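Cómo comparar dos pinzas moviendo una silla con ruedas

Cuando empezamos a probar pinzas en Condthorpe lo hacíamos todo con cubos y botellas sobre una mesa, y la verdad es que así casi todas parecen buenas. Una silla de oficina es otra cosa: rueda, gira cuando menos te lo esperas y apenas ofrece sitios cómodos donde cogerla. Por eso le tengo tanto cariño a esta prueba, y por eso os la cuento con calma.

Paso 1. Colocar la silla y el robot

Dejad sitio libre alrededor de la silla y aseguraos de que ningún cable queda en el recorrido de las ruedas (yo lo repaso dos veces, manías mías). Empezad con el robot cerca y probad primero el alcance con un solo brazo, despacito, antes de pensar en cerrar nada.

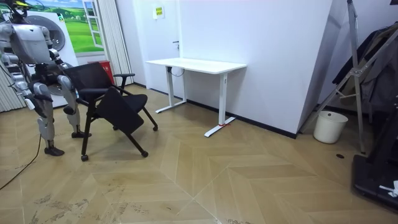 Prueba de alcance con un brazo hacia el respaldo de malla.

Paso 2. Aproximar las dos pinzas

Ahora sí, los dos brazos. Llevadlos hacia la silla a velocidad baja y parad justo antes del contacto. Mirad la imagen de la cámara de la cabeza y comprobad que las dos pinzas están más o menos a la misma altura; si una llega antes, empujará la silla y la otra cerrará en el aire. En nuestro controlador, que llamamos Nastia, guardamos esa postura como punto de partida para todos los intentos — ahorra muchísimo tiempo cuando cambias de dedos y quieres repetir lo mismo.

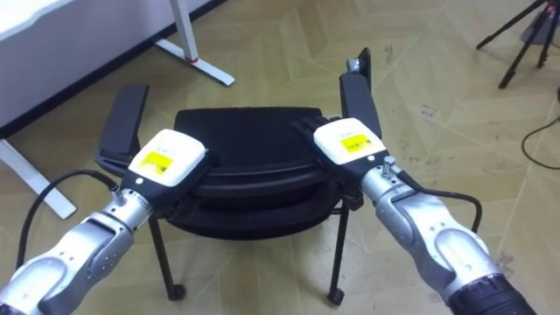 Paso 3. Cerrar sobre los reposabrazos

Buscad la zona baja, donde el soporte del reposabrazos se une al asiento. Más arriba hay más palanca y la silla tiende a girarse. Cerrad primero con poca fuerza, esperad un momento y subid poco a poco. Después, 14 intentos con cada juego de dedos, siempre desde el mismo punto, apuntando si resbala, si gira o si aguanta. Parece mucho, pero con tres o cuatro no se ve ninguna diferencia, ¡os lo digo por experiencia! 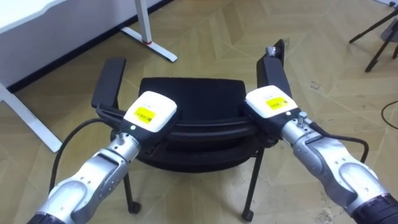 Tavion Gallagher comenta que él prefiere cerrar una pinza medio segundo antes que la otra, porque así la silla se asienta contra la primera y la segunda corrige menos. Me parece una idea estupenda para quien tenga buen control de fuerza; si vais solo por posición, yo seguiría cerrando las dos a la vez.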